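Notes on the cup sets, Vuno folder. Written fast, fix later if you find something wrong.

## What's in here

Pictures and short notes on plastic cups put next to each other on a white table. Mostly tall tapered ones — the kind you get in a stack for a kids party. Part of the Ernora tableware collection, other parts (bowls, lids) live in thier own folders.

- 1530 pictures total
- 60 layouts
- 2 cups per layout, never more
- notes in plain text, one line per picture

## Layouts

Named by color, left cup first. So `blue_pink` means blue on the left, pink on the right. Don't swap them, Fiifi Mensah's sorting sheet reads the order.

Spacing is one of three words: `touching`, `near`, `apart`. Near means a finger's width or less. If you can't decide, write `near` and go on.

Upright is the default so leave it blank. Leaning or tipped gets a word in the last column. Stacked cups are not in this release.

A typical blue and pink pair, `near`, back of the table:
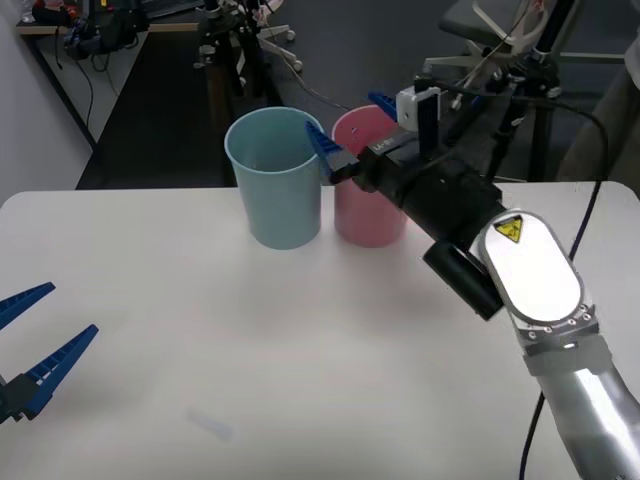 Rezaul Saha wrote back that `near` is too loose for tapered cups, because the rims can almost meet while the bases are well apart, and asked which one we go by. Bases. Always bases. Should have been in the first version, it's in now. Old lines that went by rims are being redone, nearly 200 of them, Delali Fiadzo has the list.

## Colors

Everyday names only. Light blue goes down as `blue`, no `sky`, no `aqua`. Pink is `pink` even when it leans toward coral. We had `salmon` in there for a while — gone.

Specks and scuffs: write `marked` if you can see them without zooming in. Doesn't matter what they are. Don't wipe a cup halfway through a layout, the notes stop matching.

## Size

Don't guess which cup is taller from the picture alone. The one further back looks shorter. Heights are in `cups.csv`, measured with a ruler, base to rim. Two rows still blank (Belness cups, bought late).

## Known problems

- shadows under pale cups sometimes got noted as stains, ignore the `stain` column for now
- a few lines have left and right flipped, mostly in the October batch
- `cups.csv` has a stray comma at the end of every row, harmless
- clear cups were dropped, edges too hard to make out on white

## Using it

Fine for teaching, sorting tests, whatever. Keep the notes together with the pictures. If you rename a layout tell Delali Mensah first — the Amegashie copy breaks otherwise and it takes an afternoon to put back.

## Changes

April 2022: spacing rule by base, `salmon` removed, bowl notes moved out.

Questions to Ekow Sulemana. Put the layout name in the subject line please, not just "cups".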